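Changes to the plumbing repair and water charges service for residents

January 29, 2020

Residents of the Trandik and Jandari estates will be aware that the association has been reviewing the way in which small plumbing repairs are reported, carried out and paid for. The review began in August, following a number of letters about dripping taps, slow cisterns and the time taken to replace worn fittings. It has now been completed, and the new arrangements are set out in this item. They apply to all tenants and to those leaseholders who have chosen to remain within the repairs scheme.

Why the arrangements are changing

Until now, each estate has kept its own list of approved tradespeople and its own rules on what counts as an urgent repair. A leaking joint under a kitchen sink was treated as urgent at Trandik but as routine at Jandari, and residents who moved from one estate to the other were understandably confused. The two lists have been merged. A single contractor, Belkadi, has been appointed to carry out all internal plumbing work, while the mains and the shared risers remain the responsibility of the water company.

A total of 393 plumbing repairs were reported across both estates in the last financial year. The greater part of these concerned taps, overflow pipes and washing machine connections. Very few involved a burst pipe. The association has concluded that most of the delay arose in the passing of messages between the estate offices and the tradespeople, and the new reporting line has been set up with this in mind.

How to report a repair

Repairs should be reported by telephone or in person at either estate office. Residents may use whichever office is nearer, whatever their address. Please be ready to give your name, your flat number, the room concerned and the times at which somebody over the age of eighteen will be at home. You will be given a reference number, which should be kept until the work has been finished and signed for.

Written reports will still be accepted and may be left in the letter box at either office. They will be entered on the next working morning. Urgent repairs should not be reported in writing.

What counts as urgent

The following will be treated as urgent at both estates: any leak that cannot be contained in a bucket or bowl, any leak near an electrical fitting, the loss of all cold water to a flat, and a blocked toilet where there is no other in the home. Belkadi has undertaken to attend urgent calls within 90 minutes between eight in the morning and eight in the evening. Outside these hours, calls are passed to the night service, which will make the leak safe and leave the full repair until the following day.

All other repairs will be treated as routine and an appointment will be offered when the call is made. Appointments are for a morning or an afternoon. If nobody is at home when the plumber calls, a card will be left and a second appointment may be arranged. Where a second appointment is missed, the repair will be closed and must be reported again.

Work that residents may carry out themselves

Several residents asked during the review whether they might carry out minor work without first seeking permission. The association is content for tenants to change a tap washer, to replace a shower hose or shower head, to fit a new plug and chain, and to connect or disconnect a washing machine where the proper valves are already in place. The water should be turned off at the stop valve beforehand, and residents who do not know where their stop valve is should ask at the estate office.

Threaded joints on shower hoses and similar fittings should be checked for drips once the water has been turned back on, and again the next day. A joint which continues to drip should be reported in the ordinary way. No charge will be made in such cases, provided that the fitting itself has not been damaged. 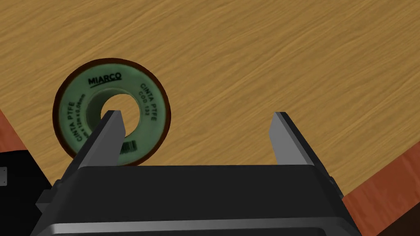 Permission is still required for any work that involves cutting or moving a pipe, replacing a sink, bath or toilet, or adding an outside tap. Requests should be made on the alterations form. Leaseholders are reminded that their lease may set out further conditions, and that the cost of putting right unapproved work may be recovered from them.

Charges

There is no change to the repairs element of the rent for the present year. The yearly limit on repairs for leaseholders within the scheme will be 1,000 pounds for each flat, after which the leaseholder will be asked to meet the remaining cost. The limit is the same at both estates. Damage caused by misuse, such as the flushing of wipes or the pouring of cooking fat into sinks, is not covered.

Shared areas and the Stemedano building

The laundry room and the public toilets in the Stemedano building are looked after under a separate agreement. Faults there should be reported to the building desk and not to the estate offices. The laundry room will be closed for two mornings while its stop valves are renewed – notices giving the times will be placed on the doors beforehand. Wash tokens bought before the closure will remain valid.

Comments and complaints

Residents who are unhappy with a repair should first speak to the estate office at which it was reported, giving the reference number. If the matter is not settled, a complaint may be made in writing within 90 days of the visit. Forms are held at both offices and large-print copies are provided on request.

Copies of the full review may be read at either office during opening hours. A short leaflet showing the new telephone numbers will be delivered to every flat with the next rent statement.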